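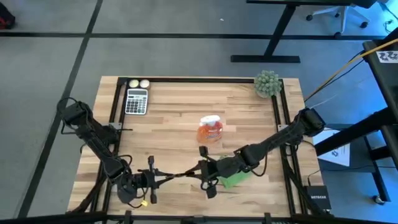
A two-armed Skerkberg bench cell at Zundura's Clistbridge workshop, with the gripper tips together over the table.

Zundura pauses two-armed bench cells after gripper contact fault

CLISTBRIDGE, Monday - Zundura has asked customers to stop using the two-armed mode on its Skerkberg bench cells after a fault that can let one gripper press against the other without the arms stopping.

The fault came to light in September during a handover test at Coughlan, a packing firm that runs two of the cells. The grippers met over the middle of the table and the left arm kept pushing for 40 seconds until an operator hit the stop button. No one was hurt. One gripper finger was bent and has been replaced.

Zundura has traced the problem to a software update sent out earlier that month. The update changed how the two arms share their positions. If the network link between them drops for a moment, one arm can go on working from an old reading, and the contact check does not trip as it should.

The update reached 83 cells. Cells running a single arm are not affected, and the emergency stop works normally on all of them.

"The arms should have stopped as soon as the fingers touched, and they did not," said Ultan Dunne, head of product safety at Zundura. "We tested the update with a steady connection and should have tested it with a poor one as well. That was our mistake."

Customers should switch to single-arm mode from the settings menu and keep hands clear of the table while the power is on. Cells that have already had a gripper collision should be switched off until an engineer has checked the fingers and wrist joints.

A corrected version is being tested at Clistbridge. Senan Mac an tSaoi, who leads the software team, said it would have to pass 2000 test runs with the link cut at random - and no missed stops - before going to customers.

Zundura will pay for repairs to any gripper damaged by the fault. Owners can book a visit through their usual service contact.

ENDS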